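Fall Shoe Notes, 20th October

The Clemier Sara is back, and it has a real sole this time

If you've been reading this newsletter since the early days you know I have a soft spot for the Sara, the plain brown ankle boot Clemier made for a few seasons and then quietly dropped. Mine are on their third set of laces and the left heel has a slant you could roll a marble down. So when the shop sent word in June that the boot was coming back for fall, I cleared a spot on the rack that same evening and then had to wait four months to fill it.

They landed last week and I've worn them every day but one (rain, and I wanted the leather conditioned first). I love them. I have complaints too, which I'll get to, but let me get the good stuff out.

The old Sara had a cemented rubber sole. It was comfortable right out of the box and then it was finished, all at once, usually in the middle of winter. The new one is stitched. You can see the welt running around the front half of the boot, and a cobbler can take the bottom off and put on another one. That one change moves the Sara from "nice boot" to "boot I'd tell my family to save up for." The sole itself is a firm black rubber with a shallow tread, grippy on wet brick, a bit slidey on the tile at the train station.

The shape is close to what it was. The toe is a hair rounder and there's more room over the instep, so if you laced the old ones loose you can finally pull these snug. The shaft comes up to the same spot on the ankle. They kept the pull tab! I was so worried about the pull tab. It's wider now, and it's sewn down at both ends, so you can really haul on it without wondering if it's about to let go.

Color: there's a dark brown, a black, and a color Clemier calls "barley" that photographs like butterscotch and in person is closer to a paper bag. I went with the dark brown. I've been back to look at the barley twice.

The price is $390. I know. The old ones were a lot less than that, and I made a noise at the register. If you do the math over a few resoles it starts to look better, but it's still a big number to hand over on a weekday and I'm not going to tell you otherwise. The first run is 979 pairs, all sizes together, and the store I bought from said another batch isn't promised before spring.

How they fit

I'm a true 8 in most sneakers and a 7.5 in the Sara. Go down half a size from your sneaker size and try them on with the socks you'd wear in November. If you're between widths, try the regular first. The lining is soft and it gives after a few days, mostly across the ball of the foot. The heel slipped on me for the first couple of walks and then settled down. If yours is still slipping after a week, a thin tongue pad is a better fix than a heel grip, which tends to push your foot forward into the toe.

High arches: you'll probably want your own insole. The stock one is flat leather over cork. It comes out easily and leaves enough depth for a medium-thickness replacement.

My complaints, as promised. The laces are too long by a good few inches, and they're waxed so heavily that a double knot takes real fingernails to undo. The hooks at the top are pretty but the lowest pair sits close to the leather, and getting a stiff waxed lace behind them first thing in the morning is a chore. I swapped to flat cotton laces on day two and have been happy ever since. Also, the box is enormous. Where is anyone supposed to keep a box like that?

Breaking them in without wrecking your weekend

Wear them at home first, an hour or two in the evening, with thick socks on. Do that for three or four nights before you try a whole day. Lace them all the way up even indoors, so the creases form where your foot bends and don't end up halfway down the toe. Skip the hair dryer trick. I did it years ago with a pair of stiff oxfords and got one shoe that fit beautifully and one with a crack across the vamp.

Put on a light coat of conditioner before the first real outing. I use a neutral cream, a pea-sized dab per boot, worked in with an old T-shirt. Leave them overnight and brush them in the morning. The dark brown goes noticeably darker while the cream is soaking in and then comes most of the way back, so don't panic. I'd test the barley on the inside of the tongue before doing the whole boot.

And give them a day off between wearings if you can. Leather holds on to more sweat than you'd think. Cedar trees are great, crumpled newspaper is fine, and a boot left by the radiator is how you end up writing to me in January.

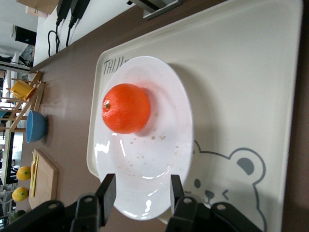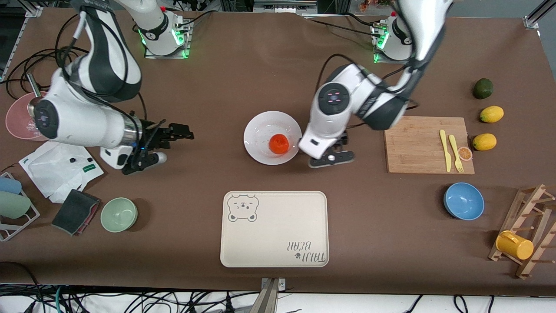
Sneaker corner: the Clutar low in gum

For everyone who scrolled past the boots, I see you! The Clutar low is getting a gum sole this season and it looks fantastic. It's the same canvas upper with the same slightly pointy toe bumper, in off-white, navy, or a washed olive. The olive with the gum is the one to get. It goes with jeans, it goes with gray sweatpants, and it looks even better a little beat up.

A few things changed besides the color of the rubber. The eyelets are metal now, where the last pair I had just had stitched holes that frayed by the end of the summer. The tongue has a small loop for the lace to pass through, so it stays in the middle where it belongs. And the footbed is thicker under the heel. I walked the long loop around the reservoir in them and my feet felt good the whole way, which I could never have said about the old version.

They run long. I'm an 8 in these and could go 7.5 with thin socks. The canvas doesn't stretch much, so if your foot is wide, stay with your normal size and lace them a little tighter.

For cleaning, please keep them out of the washing machine. It loosens the glue around the toe. Take the laces out and wash them in the sink. Brush the dry dirt off the canvas, then use a soft brush with a little dish soap and cool water, going in small circles and wiping up the suds with a clean rag as you go. Stuff them with paper towels and let them dry in the shade. Gum rubber picks up dark scuffs fast, and a plain white pencil eraser takes most of them right off. It's weirdly fun.

Resoling season at Claeys

Claeys, the repair counter I've been sending people to for years, is taking fall drop-offs now. The wait is 2 weeks for heels and half soles and longer for a full resole, so if you have boots you'll want when the snow comes, bring them in soon. I dropped off my old Saras to see if anything could be done about the marble-run heel, and they think they can build it back up even with the cemented sole. I'm thrilled. I was ready to say goodbye.

What to check before you go:

Look at the heel from behind, on a flat surface. If the wear has gone through the rubber cap and into the stack above it, go now. A cap is a cheap job and a stack is a much bigger one.

Press your thumb into the middle of the outsole under the ball of the foot. If it feels soft or papery, you're close to a hole.

Run a finger along the inside of the heel lining. Tears in there can be patched on the same visit, and it's so much nicer than living with a raw edge chewing on your socks.

Knock the mud off, too. They'll take them dirty, but a clean boot is easier to look over at the counter and you'll get a better estimate.

Quick ones

Wool socks: the midweight ones are the sweet spot under the new Sara. The heavy hiking kind made mine tight across the toes.

A reader asked about salt stains on suede. Let the shoe dry fully, brush it, then dab with a cloth dampened in equal parts white vinegar and water. Brush again once it's dry. Try a hidden spot first.

Somebody else asked if the Clutar comes in a high top. Not this season, as far as I can find. I'd buy it in olive tomorrow.

Next issue I'm doing slippers, all slippers, and I'm already wearing the test pairs to take out the trash. Write in with your favorites and tell me how long they've lasted.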